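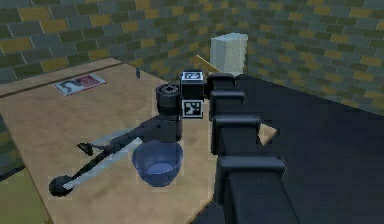 I'm hiring a field tech to look after filter presses and sludge tanks, and I'd love to get someone in the truck with me before the summer rush. My name's Fulgencio Sarmiento and I run the service side at Siltik. We take the solids out of wash water for stone cutters, concrete yards and a couple of plating shops, and then we keep the equipment going for as long as they own it. A lot of the job is knowing which valve is which, so every sample port and pump on our sites gets a square black-and-white marker you scan with your phone - same general look as the two on the small black block at the end of the arm up top. Scan it, type in your reading, move on to the next one. If you've ever tried to read a clipboard with gray slurry all over it, you'll see why I like this system!

What you'd be doing: swapping press cloths, rebuilding diaphragm pumps, setting polymer doses, pulling jar samples and hosing down a whole lot of stuff. The typical customer has a 3000 gallon settling tank and one press. Kornholm is the big one, with three presses and a clarifier older than I am, and we're out there more than anywhere else. You'd be dirty by ten in the morning most days. I'm telling you up front (the last guy thought it was a lab job, and we were both pretty unhappy for a month).

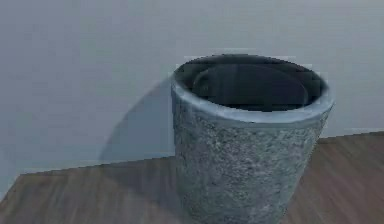

Gray container with a speckled, stone-look finish.

You'd work out of our shop in Phelan. Sites are all within 200 miles, so you'll sleep in your own bed nearly every night, and I pay drive time both ways. Startups are the exception. We've got a new install at Millier in November and that'll be a full week in a motel, meals covered.

I don't care much about degrees. I do want somebody who has turned wrenches for a living - dairy, car wash, marine, pool service, whatever - and who can read a pump curve or is willing to sit down with me and learn.

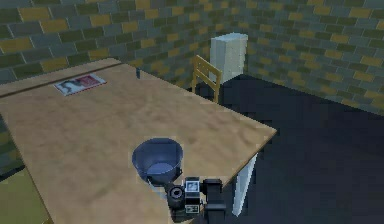

You'll need a clean driving record, and you have to be okay lifting a wet press plate with a partner. Confined space training is great if you have it, and if you don't, I'll send you to the class on the clock. Spanish is a plus with several of our yard crews.

Pay is hourly and depends on what you walk in with. There's overtime most weeks, health insurance after the first month, a boot allowance and a truck you can take home once you're running your own route.

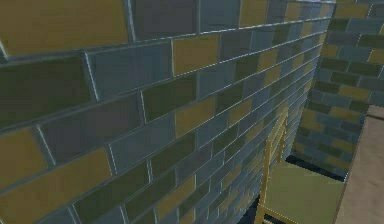 Tile in olive, moss green, slate and dusky purple-gray.

To apply, send Hamisi Nyamweya in our office a resume or just a plain note about what you've fixed lately. He sets up the calls and I do the talking. After that it's one paid ride-along day with me, so bring boots and a change of clothes.

Posted 13 Mar 2026. Open until I find the right person.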